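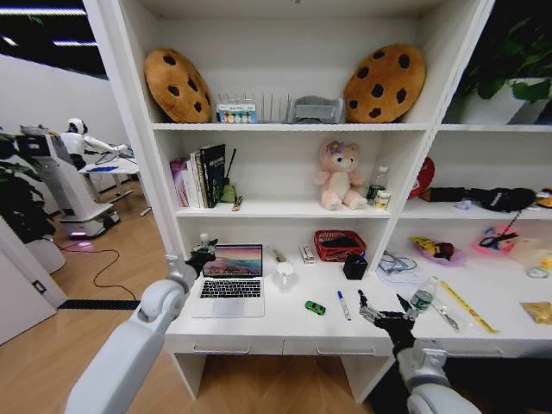 Both arms over the desk, laptop open, car and marker at the front.

We use cookies to remember your reading settings. Accept / Manage choices

Reading time: 4 min

Promley workshop notebook, tidy-desk project
August 28, 2025

Continued from the last page, where I stopped in the middle of the lighting problem. I did not solve it. I only moved on, and I will come back to it when the rest is calm.

The task for the Kisalska competition is now fixed, so I copy it again in my own words. The desk is untidy. The robot must bring the small car up to the middle shelf, on the side where the bear sits, and must put the marker in the red basket. The time limit is 60 seconds for each object. The other things on the desk stay where they are. If one of them falls, the run does not count.

I had thought the marker would be the hard one. After a morning of tests I think it is the car. The car is low, and the roof is smooth, so if the fingers close too high they slide over it. We lowered the closing height by 2 mm in the Cestirel file and the grasp became better, but then the tips sometimes scratch on the table. I don't like this sound. Please look at the pads before every session and write in the margin if you see a mark.

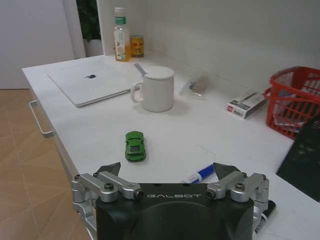 Notes by the grasping group, Promley student workshop | Filed under: bench work

The wrist view is where we lose most of the time. When the car lies lengthwise, pointing away from the gripper, the fingers have one good way to close, across its width. When somebody puts it down turned, the wrist has to turn also, and our planner sometimes chooses the long way round. It arrives, but late. I suggest we forbid the long way completely. The first years wanted to keep it "in case", and we agreed to keep it in a separate branch and not in the one for the competition.

There is a second problem with the marker. From the wrist, a fingertip can hide a part of it, and the detector then gives a box which is too short. The middle of this short box is not the middle of the pen, so the fingers go to the wrong place. Two ideas:
- take the position from the head camera and use the wrist only for the last correction
- open the fingers wider during the approach

I tried only the second. It helps, but the wide fingers come near the mug, and I stopped the arm by hand once. So the first idea is for tomorrow.

About the training set: with the recordings from April we now have 1,570 demonstrations on the Lacson server. This sounds like a lot, but in many of them the basket is in the same place and the laptop is closed. The network has learned our habits, I am afraid. Whoever prepares the desk should please change the arrangement between runs, also the boring things such as cables, bottles and papers. 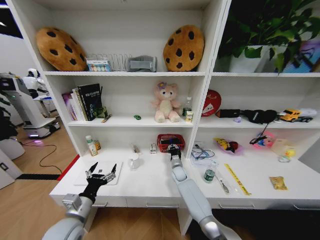
Work surface with the red basket near the divider. Car on the middle shelf, to the left of the bear.

For the basket we changed the rule. Before, the arm went to the centre of the basket and opened. Now it goes first to a point above the front edge, waits for a fresh picture, and only then moves in. It costs us time, but the old way trusted a position which could be old already.

The other hand has no job in this task and must simply keep out of the way. We lost 7 runs in one afternoon when its resting pose was too low, and I would prefer not to repeat this afternoon. The new resting pose is saved under the name "park_high". Do not use "park_2", it is the wrong one and I will delete it when I find where it is still called.

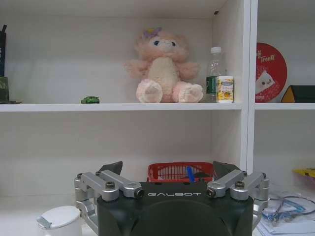

The shelf part still needs a decision. The jury text says "on the shelf, with space around it", and we don't know how much space they mean. I have written to Kisalska to ask. Until they answer, we aim for the free part between the books and the bear, and we leave the bottle side alone. The arm must come in level there, or the wrist is too close to the board. The straight approach from below looks shorter in the simulator, but I do not trust it with the real shelf.

Something small but important: the emergency button was behind a bag this morning. It must stand where the person watching can reach it without getting up. I have put tape on the table to show the place.

To do next:
- head camera position for the marker, wrist for the last correction
- remove the long way round from the competition branch
- find what still calls park_2
- lighting, again (see the page before)
- ask Lacson for more disk, the server gives a warning when we copy

The Cestirel file with today's heights is saved as tidy_low. If you change it, please save under a new name and write the name on this page.

Recent entries
Gripper pads: which ones we kept
Lighting over the desk, first attempt
How to name your recordings
Reading the Kisalska rules together
Cestirel for beginners, part two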